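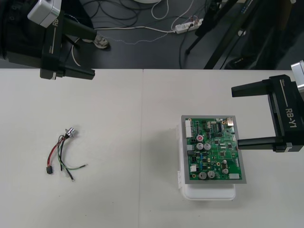

**Is the low-cost lunch guide still on track for September?**

The guide is on track, but the printed version will be smaller than we promised in our application. The online version keeps its full size.

**Work done in this period**

Our testers have eaten in 33 cafés and small restaurants in Bodden. Of these, 19 are accepted for the guide. The rule stays the same as before: one warm main dish and a drink, at the student price limit, with no coupon and no membership card. Most places which failed did so on the drink.

Hằng Quách edits all the entries. She has finished the noodle shops and the bakeries, and she is now writing the part on market stalls. This part goes slowly, as the stalls in Benavides Street change their menus very often and we must confirm each price by telephone.

**Changes to the plan**

Two places asked to be removed after we accepted them. Watico, the soup bar near the station, has raised its prices, so it moves to the list "a little more expensive".

The printer, Braleo, gave us a higher quote for paper than in spring. We therefore propose a folded sheet instead of a booklet, with only the addresses, opening hours and one recommended dish for each place.

**Money**

We have spent over half of the meal budget. The travel budget is almost untouched, because the testers went mostly on foot. We ask your permission to move the rest of it to printing.

**Next steps**

- Finish nine remaining visits, all of them evening places
- Send the texts to the owners for checking of prices
- Agree the final layout with Braleo

Please send your answer about the travel budget to me before we order the paper.

Sebastian Sandu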